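Kitchen Help That Never Burns a Potholder
A few weeks with Drustix, the simulator that lets you run a robot arm before you own one

November 27, 2021

I have wanted a robot arm in my house since I was nine years old and saw one stack blocks at a science museum. I don't have one. What I do have, as of this month, is a laptop that gets very warm and a virtual kitchen I am getting extremely fond of, and I have spent more evenings in it than I planned to tell my editor.

The program is called Drustix and it comes from Gurka, a small company out of Bruvcombe that used to make planning software for packing lines. The idea is simple enough. You get a furnished room, a full-size arm, a shelf of things to pick up, and a scripting window. You tell the arm what to do, press go, and watch. If you like the result you can export the same script to a real arm, and if you don't, you press reset and the room puts itself back together. I pressed reset a lot!

There are 13 rooms in the package right now. I tried the workshop (fun, a little bare), the pharmacy counter (fussy in a way I admire) and the mail room, but the one that hooked me was the kitchen. It has a big white island with stools pulled up to it, brown cabinets, a wall oven, a sink under a window with the blinds showing, even a coffee maker. The arm sits at one corner of the island and reaches over it. Somebody on that team has spent time in actual kitchens, and it makes a difference, since an empty gray test floor teaches you very little about working around a bowl of blueberries.
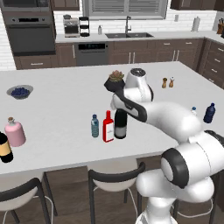 Potted succulent in the gripper, bottles close by, in the Drustix kitchen.

My first real job was the plant. I picked it because it looked easy, and for the hand it is. The pot is a nice dark shape with clear sides, and the fingers close on it without much coaxing. The hard part is everything else on the counter. When the arm comes in low it brings its forearm with it, and a forearm is a big thing. You plan a lovely path for the fingertips and forget that there's a wrist and an elbow following along behind, and then over goes a bottle. I must have knocked down the same row a dozen times before I started thinking about the whole arm, the way you learn to think about the back end of a trailer.

Drustix helps with this more than anything else I've used. Turn on what it calls the sweep view and it paints a pale ribbon through the air wherever any part of the arm is going to pass. Ribbon touches bottle, ribbon turns orange. You can grab the ribbon with the mouse and bend it, and the script rewrites itself to match. I laughed out loud the first time I did that. I've been writing little motion scripts as a hobby for years and have never had one that I could just push out of the way with a mouse.

The scripting language will be familiar to anyone who has fooled around with hobby arms. Commands are plain words: reach, close, lift, carry, set. Each takes a speed and a grip setting, and most of the time the defaults are good. There's a record mode too, where you drag the arm along by its hand and the program writes down what you did. I started there and moved to typing after a few days. My neighbor's kid never touched the typing at all and built a whole table-setting routine by dragging, which ran better than mine.

Now, the bottles. If the plant is the friendly first lesson, the wine bottle is the one that keeps you up. It's tall, it's heavy at the bottom, and the natural place to take hold of it is at the neck, up high. Lift it straight and slow and you're fine. Hurry the sideways part and the bottom wants to swing, and the simulator really does work out that swing instead of gluing the bottle to the fingers the way cheaper programs do. You can switch on a small tilt gauge in the corner of the screen and watch it wobble. I spent one whole Sunday on nothing else, trying different speeds, and I'd do it again.
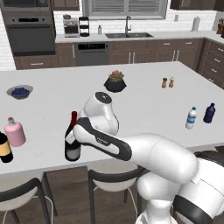
What finally worked for me was splitting the move in two. Lift first, let the gauge settle, and only then carry. I also dropped the carry speed to a third of the default, which felt painfully slow for the first few runs and then felt exactly right. The manual suggests something similar, in a chapter I hadn't read yet. (Read the manual. It's short, it's well written, and it has a very good section on glass.)

I should say something about how it looks, because people ask. It looks good. It won't fool you into thinking you're watching home movies, and it doesn't need to. The light is soft and even, the edges of things are clear, and you can move the view anywhere you like, including right down at counter height, where I ended up doing most of my work. I wish there were a way to save more than two views per room. I kept losing the angle I wanted and having to hunt for it again.

Speed is the other thing people ask about. On my laptop, which is 3 years old and wasn't fancy when I bought it, the kitchen ran smoothly with the sweep view off and a bit choppy with it on. The workshop was smooth either way. Loading a room is slow, slow enough to go rinse a cup. Once you're in, reset is instant, and since reset is the button you'll lean on hardest, I can forgive the wait at the start.

The object shelf could be deeper. There's a decent pantry's worth of stuff to add to a room, but I wanted soft things, a dish towel or a bag of bread, and there's none of that. Gurka's notes say soft objects are being worked on and don't promise a date. You can bring in shapes of your own, and I managed to get a reasonable copy of my favorite mug onto the island after an evening of swearing at the import screen. The handle came in solid the first time, so no finger would go through it. There's a checkbox for that. It's on the second tab.

If you do own an arm, the export is where this gets serious. I borrowed bench time at Gauthier, the tool library across the river from me, which keeps a small tabletop arm for members to use. It's a much smaller machine than the one in the virtual kitchen, so I rebuilt my plant routine at its scale using the swap-arm menu, saved it to a stick, and walked it over. The first run was off by the width of my thumb. The setup wizard had asked me to measure the height of the bench and I had guessed. I measured, loaded it again, and the little arm picked up a pot of thyme and set it down on a saucer as neatly as you please. I may have clapped.

It wasn't all that smooth. The exported script ran fine but the pauses came out longer than they had on screen, and I never did work out why. A gripper with rubber pads also holds on differently than one without, and you have to tell the program which you've got or its grip numbers won't mean much. None of this is hard. It just takes an afternoon, and you'll want a pot you don't love.

Price is the sticking point. The full package is $335, one time, with the rooms and the export included and updates through the end of next year. For a school or a shop that already has an arm, that seems fair to me, and it could save you a bent finger or two. For somebody like me, with no arm and no very good reason, it's a lot to spend on moving pretend bottles around. There's a trial that gives you the workshop and nothing else, and I'd start there, though I'll warn you that the workshop isn't the room that will win you over. I hope they swap it for the kitchen.

I have one job still running, by the way. I'm trying to clear the whole island onto the back counter in a single script, with every bottle standing at the end of it. The blueberries are last. I've gotten as far as the pepper grinder, and tonight I'm going to try coming at it from the window side.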